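Well, Tellside has a hung council again, and I can't say I'm shocked. The count wrapped up just before 2 a.m. and the Andholm Alliance came out with 41 percent of the vote, which sounds great until you see that it left them two seats short of a majority.

So now everybody's looking at the Baird ward independents. They took five seats (five!) and they've already told both sides they won't sign anything before Monday. Their big ask is a vote on splitting Jarnow off into its own district – the same idea the Alliance spent the whole campaign calling a nonstarter.

I talked to a few people outside the Jarnow polling place and most of them just wanted the bus route back. Good luck with that one, folks. The first meeting of the new council is set for 7 p.m. Monday, and I'll be there with coffee.
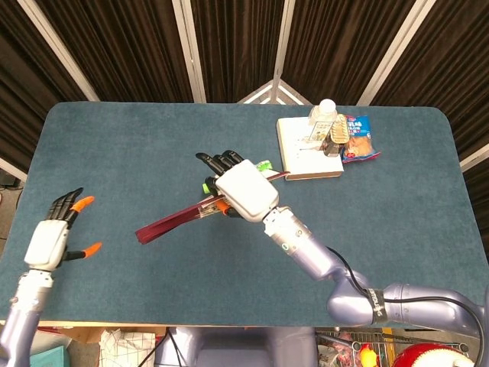 A robot hand holding a paintbrush over a blue felt-topped table.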